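Chapter 10
Guardians of Wells and Springs

Before you read

In the last chapter we looked at gods and goddesses who are known over a wide area and have large temples, full-time priests and written hymns. This chapter is about smaller figures. A guardian of a well or spring is usually known in one village, or in a few villages that share the same water. She or he may have no temple, no statue and no written story. People who live ten miles away may never have heard the name.

Key terms: guardian, votive gift, patronal day, local cult, syncretism, oral tradition

Why water?

People in many parts of the world have treated springs as holy. Water that comes out of the ground without any visible source is easy to think of as a gift, and a gift suggests a giver. A spring can also fail. In a dry year a village that depends on one source has good reason to ask what has gone wrong, and the answer is often given in terms of the guardian: somebody has been rude to her, or her day was forgotten, or the ground near the water was dug without permission.

Stories of this kind have a practical side. A rule that no one may wash clothes above the spring keeps the drinking water clean. A rule that no tree near it may be cut keeps the bank from washing away. Students sometimes conclude from this that the religious part is only a cover for the practical part. Most scholars of religion are careful about that step. The people who keep the rules usually give religious reasons for them, and those reasons need to be studied as they are given. 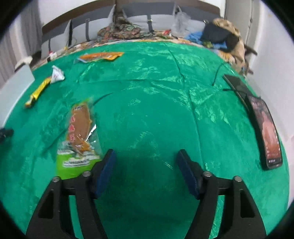

Guardians differ in where they are said to come from. We can sort them loosely into four groups, although many belong to more than one.

The first group is made up of spirits who have always been there. They have no birth story and no death story. The second group is made up of people who died at or near the water and stayed on. The third is made up of saints or gods from a larger religion who are said to have visited the place, struck the ground or rested there. The fourth is made up of animals, most often snakes, fish and frogs, which are seen at the water and are not to be harmed.

A case study: the Lady of Dultdale

The spring at Dultdale lies below the road to Kilton. Nhyira Akpalu collected stories about it from older residents of both villages and wrote down 22 versions of how the guardian came to be there. In most of them she is a servant girl who was sent out for water at night and did not return. In a smaller group she is a saint who stopped to drink on a journey. In two she has no past at all, and the speakers were puzzled to be asked about it.

Akpalu found that the versions did not divide neatly by age or by village. They divided by church. Families who attended the parish church at Kilton tended to tell the saint version, and families who attended the chapel at Dultdale tended to tell the servant version. Both groups came to the spring on the same day in November, left the same kinds of gifts, and saw no difficulty in doing so together.

This is a useful warning. When we read a single printed version of a local legend, we may take it for the legend itself. It is one telling, written down by one person on one visit. The printed guide to Rodthorpe and its neighborhood gives only the saint version, and later writers copied it, so that for a long time the servant was missing from every account in print while people at the spring went on telling her story.

What people leave

Objects left at a spring are called votive gifts. Some are given in advance, with a request. Others are given afterward, as thanks. Common gifts include ribbons, coins, pins, candles, flowers, milk and bread. The value of the gift is often small, and in several traditions an expensive gift is thought to be in poor taste.

Hiwot Birhane, who cleared silt from the basin at Dultdale, listed 186 pins and a much smaller number of coins. Many of the pins had been bent on purpose. Bending an object before giving it is a widespread practice and is usually explained as a way of taking it out of ordinary use, so that it cannot be picked up and used by the next visitor. 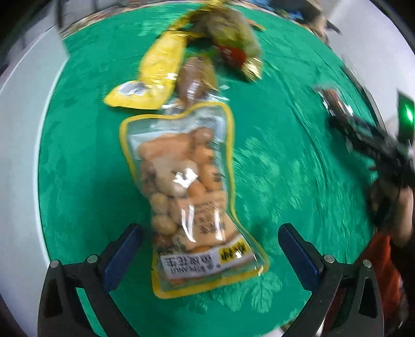 Does a guardian have to be worshiped in order to count as a religious figure?

Scholars answer this in different ways, but most would say that worship in the narrow sense is not required. Many guardians receive no prayers. They are greeted, thanked, avoided at certain hours or simply not offended. These are still ways of treating an unseen being as someone who can notice and respond, and that is enough for the guardian to be included in a study of religion.

The rest of this chapter has three sections. Section 10.1 looks at how guardian stories are told and changed. Section 10.2 deals with patronal days and the people who organize them. Section 10.3 returns to the spring at Dultdale and compares it with the Fiadzo spring, where the guardian is a fish.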